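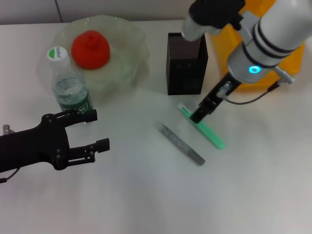

Table clearing is a household task used to evaluate robot manipulation, in which a machine sorts small articles left on a flat surface and returns each to its place. It is generally counted among the chores that machines can do in part. Rigid items of simple shape are the easiest class. Thin items lying flat, such as a toothbrush or a marker, are harder, as the fingers must close very near the tabletop, and an upright target such as a mesh pen holder also requires the item to be turned before release.

Ursina Eberhard's Faltska trials recorded 422 completed placements in 788 attempts. Most failures occurred at the turning step. Ibrahim Ezeani later repeated the test at Iren with two arms and 16 household articles, four of them transparent. Transparent articles were missed most often. Neither study covered wet surfaces or cloth.

See also: Bin picking; Dish loading; Grasp planning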